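Contact-rich insertion: 400 demos, no force sensor, results and questions

Board index > Manipulation > Learning from demonstration
April 2020

kessel_run_down
I've been working on peg insertion into soft foam boards and wanted to post where we are before I write it up. The policy takes the wrist camera and joint positions and puts out small Cartesian moves. No force/torque sensor anywhere. Training set is 400 teleoperated demos, all on the same board, with the start pose shifted by hand between demos.

Round peg success is 90 percent over 40 trials. I count a trial as a success if the peg is in the hole to full depth and the gripper has let go. Half inserted and jammed is a failure, even if you could push it down with a finger.

The change that helped most was cropping. The full wrist image gave us a policy that got near the hole and then wandered. We now feed two streams, the full view at low resolution and a tight crop at the fingertips at full resolution. The moment that matters is this one, peg in the fingers, tip over the round hole in the red board:

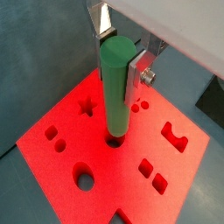
oddjoint
What does a plain spiral search get you on the same setup? Foam is forgiving. The edge gives a little and the peg finds its own way in. I would want that number before I believed the network is doing the work.

kessel_run_down
Fair. We ran a spiral from the Serthorpe toolkit early on, but with a worse gripper mount, so I don't trust the comparison and left it out. I can rerun it this week.

tallgrass
I disagree with oddjoint a bit. Foam is forgiving on the last millimeter and worse before that. If the tip lands off the hole it digs in and drags the board, and then your hole has moved. A spiral that assumes a fixed hole will fail on that. Is your board clamped?

kessel_run_down
It's held with double-sided tape on the underside. It can still creep. When it does, the policy seems to follow it, which I put down to the crop stream. I have not tested that separately.

oddjoint
Then test it separately. Freeze the crop, run it again, and see if it still follows. "Seems to" is not a result. Also, 40 trials is thin. One more or one fewer failure moves you by 2.5 points.

mbrandt_cnc
Agree on the trial count. When we reproduced the Đinh benchmark we did 2,000 insertions on hard plastic and the rate in the first batch was well off from the final one. Part of that was tip wear. Do you swap pegs?

kessel_run_down
One peg so far. No wear I can measure, but the board does wear. The rim of the round hole gets looser over a long session and the success rate goes up with it. I swap the board when a peg will drop through without a push.

tallgrass
That should go in the write-up, near the top. You need the rate on a fresh board and on a used one. Mixing them makes the method look better than it is.

kessel_run_down
Agreed. I have the board changes in the log, so I can split the existing trials.

pipette_and_bolt
How does it do on the other shapes? Round has no yaw to get right. We tried something close to this on a Bitelico arm, and the oval was where it fell apart. The policy would find the hole and then sit on top of it, rotated a little off.

kessel_run_down
Same thing here. Oval and star are both bad, and star is worse. I don't have enough trials to quote a rate. The demos have very little wrist rotation in them, so I plan to collect more with the peg started at odd angles.

pipette_and_bolt
Try augmenting before you collect. Rotating the crop and the action label together got us part of the way with no new demos.

oddjoint
Only if your camera axis lines up with the peg axis. On most wrist mounts it doesn't, and then a rotated crop shows a view the camera can never produce.

pipette_and_bolt
Ours was off axis and it still helped. Small angles only.

lirnel_user
We do the same task in the Lirnel simulator and would like to compare. Can you share the hole clearance and the foam density?

kessel_run_down
Clearance I can measure tomorrow. Density I'll have to get from the supplier. I'll post both here along with the spiral numbers and the frozen crop run.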